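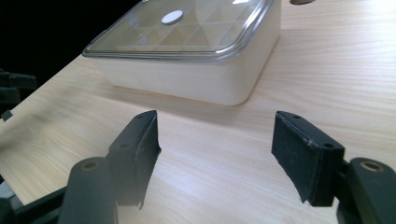
The number everyone wants is 2574, so let's get it out of the way. That's how many demonstrations we had collected by the end of April, of which 352 went in the bin before training. Most of those were mine. Nilton Flores has asked me to mention this.

The method is dull and I'm fond of it. You hold the gripper in your hand, do the job yourself, and the policy learns from the recordings. What we wanted to know at Distalon was whether it cared how tidy those recordings were. I'd been arguing for months that it did, loudly, in the kitchen.

So we trained Onix twice, once on the cleaned set and once with the rejects put back, and gave each version 100 trials with storage boxes. The cleaned one managed 81. The messy one managed 84, fumbles and all.

Three trials is well within luck and I'm not claiming otherwise. Still, I spent a fortnight throwing out those recordings by hand, and I'd have liked something for it. Octavio Usuga thinks the fumbles teach it to recover – he may be right, and has been unbearable since lunch. Next we try smaller sets, starting with half.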